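Teaching by hand, or: my career in laundry

Posted 15 July 2026 by Elmarie Joubert

I have a degree, a mortgage and a standing desk, and this week I was paid to put a red jersey in a washing machine very slowly. More exactly, I was paid to hold two control handles while a pair of robot arms copied me, so that one day they can do it without my help and, I suppose, without my wages.

The project is called Brakell. I joined in December, when it was still stacking cups, and I was good at cups. Laundry is another matter. A cup stays the shape you left it. A jersey slumps, and then you go for the collar and come up with a sleeve.

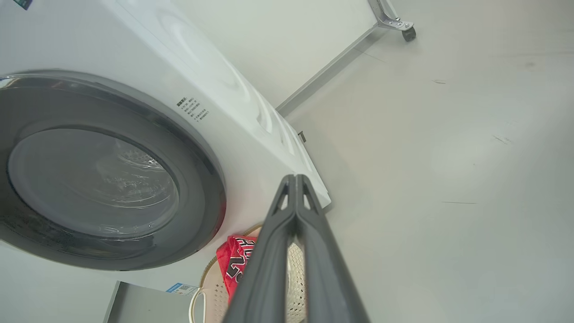

Kwabena Atinga, who trained me, has a rule that you must never hurry and never dither. The robot learns both. He once spent an afternoon scratching his nose between attempts, and for a week afterwards the thing paused with one arm half raised, as if it had remembered something about the gas bill.

So you learn to be tidy. Reach, close, lift, carry, let go. If you fluff the grab you may try again, because a recovered mistake is useful, but if you fluff it five times in a row you bin the attempt and go and put the kettle on. We have nearly 870 good ones so far. I could not tell you how many bad ones, and I have asked Kwabena not to either.

What I hadn't expected is how odd it makes your own hands feel. After a morning with two pointed fingers a side and no sense of touch whatever, I went home and picked up a sock with my thumb and one finger, at arm's length, like a man removing a wasp. My husband asked if the sock was all right.
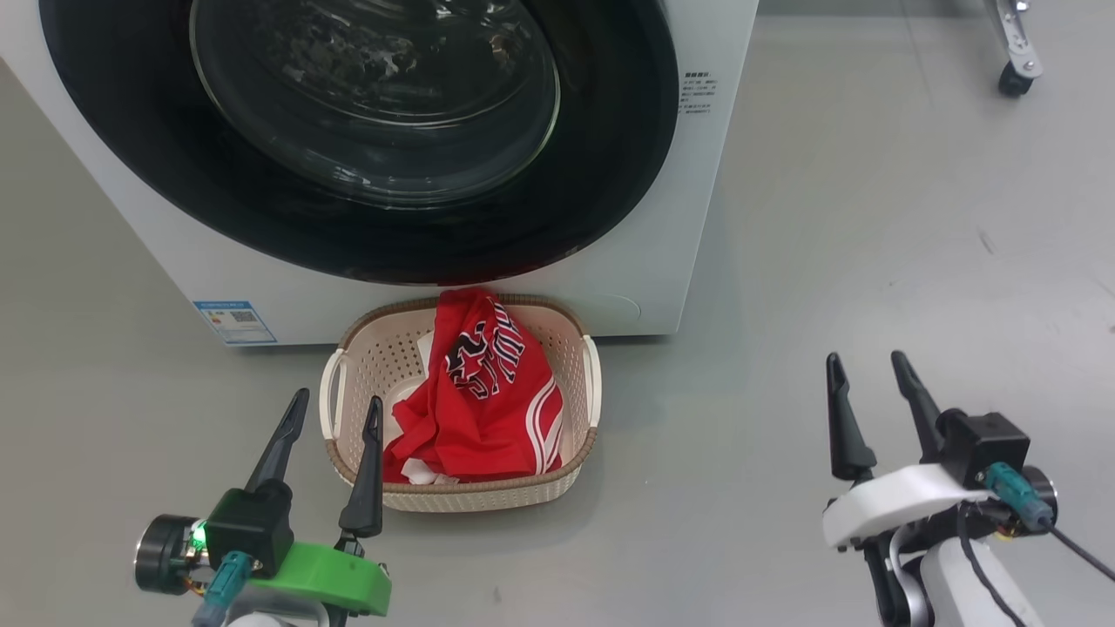
Using both arms is harder again. The right one I can manage. The left goes where I tell it, only I tell it the wrong things, and twice now I have had both sides tugging at the same bit of cloth like sisters at a jumble sale. Kwabena says it comes good after six sessions. I've done five.

Next month we start on towels. I'm told they're heavier and have no sleeves, so I'm allowing myself some hope.

Recent posts
Cups, and why I miss them
The Baltano bus, a complaint
A wet weekend in Jarkenby
Mrs Cadwaladr's marrow wins again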